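# Where the Keys Are Kept

*The small institutions that open a town's shared rooms*

Pruvombridge has 1305 households and, until recently, a single hall key that passed from one pocket to the next. The arrangement was never written down. It worked well enough while the same few groups met on the same evenings, and it failed as soon as the town grew and a second room became available for hire.

The question of who may open a shared building, and when, receives little attention in the literature on rural services. Grants are awarded for roofs, boilers and ramps. The daily business of access is left to custom, and custom differs greatly from one settlement to the next. In Clorkton, eleven miles to the east, the library key has been held at the bakery for as long as the library has existed. Borrowers sign a ruled book beside the till, and the book is replaced each January.

Pruvombridge chose a different course. Under rules adopted by the parish, each regular group is issued its own key on a coloured cord, to be returned to a hook after use. A refundable deposit of £200 applies to outside hirers, and a lost key is charged at the full cost of changing the lock. 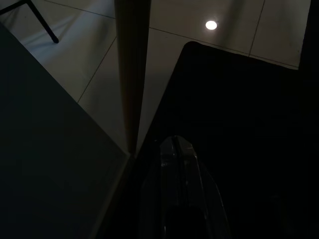
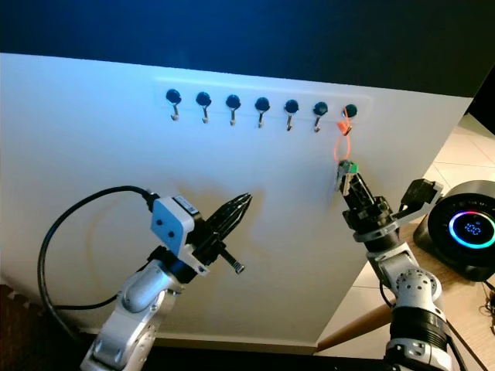 The white board with its row of hooks; one holds an orange lanyard.

*Photographs: Gajdoš*

The change was not welcomed by all. Several older groups regarded the deposit as a slight, although it did not apply to them, and attendance at the spring meeting was the highest in years. The parish responded by publishing its hire records in full. These showed 475 bookings in the previous twelve months, of which 400 were made by groups based in the town. The remainder came from outside, and it was this smaller share that had caused most of the late returns.

Electronic locks were also considered. A system sold under the name Binamon was examined and set aside on grounds of cost, and of the poor telephone signal in the valley – a difficulty familiar to many upland parishes. The matter may be raised again when the hall is rewired.

Clorkton, for its part, has no plans to alter its practice. The bakery changed hands last year, and care of the key was written into the terms of the sale, together with the ruled book and a supply of pencils.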